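Can I get drawn for the February hunt if I missed the fall signup?

Posted 26 October 2022 in Public Land & Access 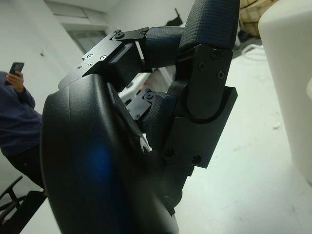 What I'm trying to figure out

Okay, so I moved here in the spring and I just found out the Sivinitz tract (the 3,113 acres past the Bolger road gate) runs a drawing for deer and hog. I missed the fall signup completely. A guy at the feed store told me there's a second drawing for February, and another guy told me that one's only for people who lost out the first time. Which is it? Also, do I need the access permit before I apply, or only if I get drawn? I hunted private land my whole life, so all this paperwork is new to me!

mudboots_alletti

skivent_creek

You can still apply. The February hunt has its own drawing, and folks who lost out in the fall get one extra point, so they've got a better shot than you, but it isn't closed to anybody. There are 60 spots and you can put in as a party of 2 if you've got a buddy. I've been drawn 3 times going solo, for what it's worth.

Get the permit first. The form wants the permit number and it won't let you go on to the next page without it (ask me how I know). Print the map while you're at it, my phone is useless once you're past the Bolger gate.

oldbeagle

never been drawn once, good luck lol. road is bad after rain

tagsoup_again

Agree with skivent_creek on most of it, but check the hog part. Last year hogs were only open on the south side of the creek during the February hunt, and I watched a fella get turned around at the check station over it. Call the Alletti office before you drive out. They pick up faster in the morning.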